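Backpack packing task, two arms, need opinions before October
Robotics Club > Student Projects

imby_87
Tue 16 September 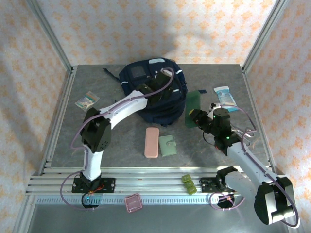

Our setup for the packing task, left gripper on the backpack.

So our club picked "pack a school bag" for the October demo night and I'm already regretting it a little (ok a lot). Plan is left arm holds the bag, right arm does the pencil case first, then the little mint wallet. We've got 300 practice runs saved so far. Should we keep the patterned walls or go plain??

gralley3027
Plain, 100%. All those orange diamonds are just more stuff for your model to latch onto. We had patterned cloth at Canbridge last year and swapped it out for gray.

PetroP
Disagree! If demo night is in a gym with banners everywhere, you want it to see busy backgrounds now. I'd worry way more about the bag. Fabric flops differently every time and 300 runs isn't much for that.

gralley3027
Sure, but get it working once before you make it hard.

imby_87
We were hoping for over 1495 runs by the end, if people show up on Thursdays lol

Ute Ostermann
Try the pencil case alone for a week, it's got a nice simple shape. And tie up that loose strap, ours got dragged into everything.

imby_87
Strap gets taped tonight. Walls are staying for now, sorry gralley!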